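工单 3684:手持夹爪采集,开合宽度读数漂移
状态:处理中
项目:Hevel 桌面整理
日期:24/03/2025

先说一下情况哈。我们这边给 Hevel 收抓取示范,目标是每种杯子 200 条,用的是 Wutix 的采集软件。前天开始校验脚本老报“开合宽度越界”,我一开始以为是自己手抖,没太当回事,结果晚上一跑统计,300 条里有 43 条被打回来,心都凉了半截!

被打回来的我一条条点开看了,动作都挺正常的,抓得稳,放得也稳,就是宽度曲线整体往上飘。重启过软件,换过数据线,没用。后来干脆什么都不抓,手指张开对着桌面停住,录一段空的看看零点。 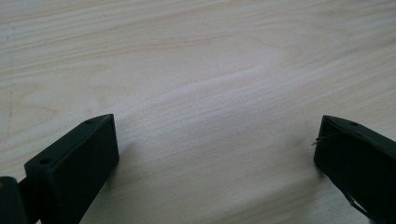
Gerd Frerichs:空录的这段我拉下来看了,零点偏得很稳定,不像噪声,更像标定文件没跟着手指走。你们换过手指以后重新标过吗?另外麻烦把左右两只夹爪的配置都传上来,别只传一只的。

呃,被问住了。手指是换过的,标定嘛……我翻了下记录,只标了一只,另一只直接沿用了 Floltberg 那边拷过来的文件。行吧,两份配置都传到附件里了。

重标的步骤记一下,省得下次又忘:先把手指合到底,停三秒,再张到最大,停三秒,来回五次,然后保存,软件要完全退掉再开(只点“重新连接”是不会读新文件的,这个坑我踩了两回)。标完先拿不锈钢杯试,杯壁硬,夹住以后宽度应该是一条平线,有漂移一眼就能看出来。
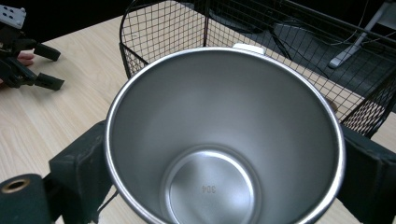 那之前打回来的数据还能不能救?能救一部分:原始编码器的值都还在,用新标定重算一遍宽度就行,重算后还越界的再删掉重录。

脚本是 Gerd 给的,跑起来倒是快,就是路径里有中文会直接崩,我把文件夹改成拼音才过。重算完大部分都回到范围里了,剩下几条是我自己起步太急,画面糊得厉害,删了不心疼。

然后又冒出来一个新问题,跟宽度没关系,我先一起写在这儿,要是得另开单你们说一声。
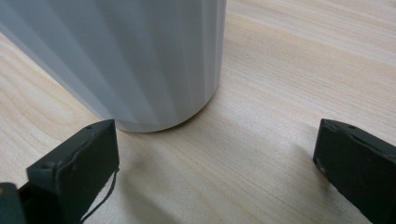 Phuthong 那批训练跑出来的策略,接近杯子的时候老是偏一边,抓之前要左右晃好几下。我怀疑是示范的起始位置太单一,大家都习惯从正前方慢慢推过去,模型没怎么见过歪着开始的情况。所以今天我故意多录些不对中的开头,像这个白色竖棱纹的杯子,就让它待在左上方,左边手指都快挨到杯底了,右边还隔着一大片桌面,从这种位置开始往回调。想问的是,这类片段要不要单独打标签?我现在全写在备注栏里,格式五花八门的,后面筛起来肯定头疼。还有右边手指内侧靠上那个角磕掉了一点,露出浅色的底,我不确定会不会影响夹持,暂时没换,换了又得重标一遍……

Gerd Frerichs:标签用 offset_start,别写备注栏。手指先别换,把这批录完,换的时候两只一起换、一起标。起始位置的事另开一个单,这个单只留宽度。

收到!新单我晚点开。这边再录一轮,宽度没再报警的话就回来更新状态。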